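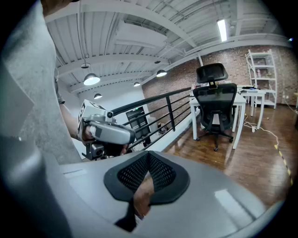 Início Iluminação Pendentes Peças soltas Assistência Contactos

Pendente Rilter 621
Campânula metálica escura, para tetos altos e pessoas com escadote

O Rilter é um candeeiro de teto com ar de quem já trabalhou numa fábrica e não quer falar do assunto. Tem uma campânula de metal escuro virada para baixo, um cabo e uma lâmpada. Andámos anos a tentar acrescentar-lhe qualquer coisa e a Chelsea Rudd, que o desenhou, foi tirando tudo outra vez. O catálogo de Adusbridge chegou a mostrar uma versão com aro de latão. Vendeu-se a um senhor, que a devolveu em abril.

Onde fica bem
Foi pensado para tetos à vista: chapa ondulada, vigas de aço, tubos, aquela conduta comprida que o arquiteto prometeu esconder e depois passou a chamar "elemento". Sobre um teto pintado de branco a campânula lê-se bem ao longe, mesmo com a luz apagada. Convive sem cerimónia com uma régua fluorescente, coisa que nem todos os candeeiros decorativos aceitam de bom grado.

Em patamares e caixas de escada, recomendamos pendurar vários à mesma altura. Pendurados a alturas diferentes também funcionam, mas vai passar o primeiro mês a ouvir perguntar se é de propósito.

Em salas com pé-direito de apartamento, pense duas vezes. O Rilter precisa de ar por baixo e as visitas altas precisam de testa.

A luz
A campânula é opaca e manda a luz toda para baixo. O teto fica por conta de outra pessoa. Quem quiser iluminar também as vigas deve juntar uma luz de parede ou uma fluorescente. A lâmpada fornecida dá um branco quente e pode ser trocada por qualquer outra de casquilho E27, incluindo aquelas de filamento à vista que custam mais do que o jantar.

Ficha técnica
Referência: 621
Campânula: metal, acabamento escuro mate por fora, branco por dentro
Casquilho: E27
Lâmpada incluída: LED, 11 W, 3.000 K
Cabo: 200 cm, preto, ajustável na montagem
Utilização: interior seco
Regulação: só com regulador e lâmpada compatíveis (a incluída não é)

Montagem
Desligue o quadro. Fixe o suporte à viga ou à laje com buchas adequadas ao material; as que vêm na caixa são para betão e numa chapa ondulada não seguram nem um calendário. Acerte o comprimento do cabo antes de cortar. Para tetos muito altos vendemos cabo contínuo à parte, na secção Peças soltas, e a ligação deve ser feita por um eletricista.

Limpeza
Pano macio, ligeiramente húmido, com a lâmpada fria. O pó pousa em cima da campânula, onde só o vê quem está no piso de cima. Se o candeeiro estiver numa caixa de escada, infelizmente isso é toda a gente.

Encomendas
O Rilter vende-se à unidade. Para projetos com várias peças, peça-as na mesma encomenda — o acabamento varia um pouco de lote para lote e há sempre um cliente que repara. O apoio a obras é feito pela Sulemana, que também empresta uma campânula de amostra. Agradecemos que a devolva. Há uma que anda desaparecida desde a primavera e temos as nossas suspeitas.

Campânulas amolgadas no transporte são trocadas sem discussão, desde que nos avise antes de as pendurar.

© Skitier Iluminação · Contactos · Condições de venda · Voltar ao topo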